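Chapter 5
Choosing a Bench Kit

In the last chapter we wrote down what a small arm has to be able to do before anyone spends money on it. We now take that list shopping. The chapter follows one purchase, by a two-year college called Forkska Technical, from the first catalog to the day the order was signed. Two kits were on the table: the Troster Bench Set and the Dhillon Starter Cell. Both are sold to schools and small shops, and both arrive as a box of parts with a controller and a thin manual.

By the end of the chapter you should be able to:
read a kit's data sheet and mark the figures that matter for your own work
set up a short trial that two different kits can both be put through
work out what a kit costs over its first year, including the parts left out of the quoted price
write a one-page recommendation that a buyer can act on

Terms introduced in this chapter: repeatability, rated payload, tool offset, approach height, consumable, service plan.

5.1 What is in the box

A bench kit has four parts: the arm, the controller, the tooling and the work pieces. Buyers look hardest at the arm. In practice the tooling decides more of what a class can do in a semester, and the work pieces decide how soon it can begin.

The Troster set came with one tool and a mounting plate. The Dhillon cell came with two tools and no plate, so the college had to cut its own. Neither data sheet said this on the first page. In both cases it was in a table near the back, under "Supplied items," and you should make a habit of reading that table first.

Prices were close. Each vendor quoted a little over 3,000 dollars before shipping. The Troster quote included a service plan for the first year. Dhillon listed its plan as an extra, at 194 dollars, and offered to waive it on orders placed before the end of May. Offers like this are common. Write the end date on your comparison sheet next to the price, or the price will be wrong by the time anyone reads it.

Both orders would have gone through a reseller, Pedport, which handles returns for the two brands. The reseller's terms gave the buyer 10 working days to send a kit back. A trial has to fit inside that period – unpacking, mounting and calibration included.

5.2 A trial that fits in an afternoon

The trial used at Forkska had one task. Small plastic blocks in a few plain shapes are set out on a board, and the arm moves its tool to a point close above each block in turn, without touching it. The program is the same for both kits. The tool stops at the approach height, waits, backs away and goes on to the next.

The task looks too easy. Its value is that it brings out errors in the tool offset, which is the distance and direction from the arm's wrist to the tip of the tool. If the offset is entered wrong, the tip will be wrong at every block. When the tool is held at a slant, a wrong length also moves the tip sideways, and a student standing at the bench can often see it before measuring anything.

Blocks of different shapes are worth having. A cylinder can be turned about its upright axis and still present the same outline. A star or a heart cannot, so it needs an angle as well as a position in the program.

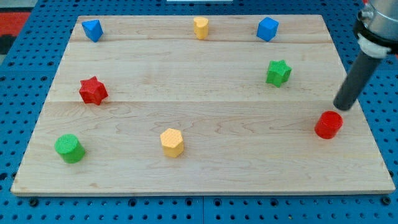
Wouldn't a printed grid do the same job for less money, asked one reader of an earlier edition, who felt the blocks were there mainly to sell the kit. For position alone, a grid is good enough, and Section 5.4 uses one. It has no height, however, and most first-week collisions are mistakes in height.

Run the trial five times with each kit and keep every result, including the bad ones. Between runs, switch the controller off and on again. Some kits hold their calibration through a restart and some do not, and the data sheets for these two were silent on the matter.

Before going on, copy the blank comparison sheet from the end of this chapter and fill in the left-hand column for a kit you have used or would like to use. Leave the cost rows empty. They are covered in Section 5.3.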